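**Ormsby work table, oiled top**

The Ormsby is a plain rectangular table for sewing rooms, studios, classrooms and home offices. The top is 156 cm long and comes ready oiled. The legs bolt on from underneath with the key supplied.

We sell it as a work table, but plenty of people eat at theirs. The underside has no drawer or rail at the front, so a chair with arms will usually go under it. If your chair has high arms, measure them first and compare with the leg height listed below.

### Sizes and weights

| | |
|---|---|
| Length | 156 cm |
| Leg height | 60 cm (low) or standard |
| Evenly spread load | 60 kg |
| Finish | Clear oil |
| Assembly | Legs only |

The low version is meant for younger children and for people who work sitting on a floor cushion or a low stool. Both versions use the same top and the same fixings, so you can buy the other set of legs later and swap them over. Leg sets are sold in fours under the name Sosent and are listed with the spare parts.

The load figure is for weight spread across the whole top. A heavy sewing machine or a small printer is fine. Please don't clamp a vice to the edge or stand on the table to reach a shelf.

### Looking after the top

Wipe up water, tea and paint while they are fresh. A damp cloth is enough for most days. For dried glue, lay a warm wet cloth over it for a few minutes and then lift it with a plastic scraper. Avoid cream cleaners and anything with bleach in it.

Oil the top again when water stops beading on it. In a busy room that may be every few months, and in a spare bedroom it may be once in two years. Use a thin coat, leave it for a quarter of an hour, then rub off whatever hasn't soaked in. Oily rags can heat up on their own, so rinse them in water and dry them flat outdoors before they go in the bin.

For cutting, gluing or drawing in ink, cover the top. Any flat white sheet will do, and a pale one makes thread and pencil marks easier to see. Take it off at the end of the session if there is any damp under it. 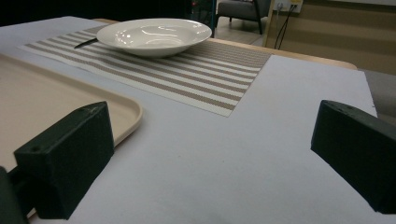
*Tabletop mostly covered with a white sheet, light wooden edge left showing.*

Masking tape can pull at freshly oiled wood. Wait a week after oiling before you tape anything down, and use the low-tack kind. Don't leave tape on over a hot weekend.

### Putting it together

Lay the top face down on a blanket. Each leg has one flat side, and this faces the end of the table. Put all the bolts in loosely before you tighten any of them, then turn the table over with someone at each end. The feet screw in and out a little to suit an uneven floor.

Check the bolts after the first month. Wood moves when the heating goes on or off, and a slight wobble can nearly always be cured with half a turn of the key.

### Delivery and returns

Delivery in mainland Britain costs £9 per table. The top and legs travel in separate boxes and sometimes arrive on different days. We deliver to the front door or the main entrance of the building. If you need the boxes taken upstairs, say so when you order and we will tell you the price.

Orders placed in February may take longer, as the Stelton workshop closes for a stock count.

You can return an unused table within 60 days. Please keep the cardboard corners until you have decided, because a top sent back without them is likely to be damaged on the way. Tops that have been oiled again or drilled can't be returned.

### Goes with

- Sosent leg set, low or standard
- Usisent clear oil, small tin
- Spare bolts and key
- Felt pads for hard floors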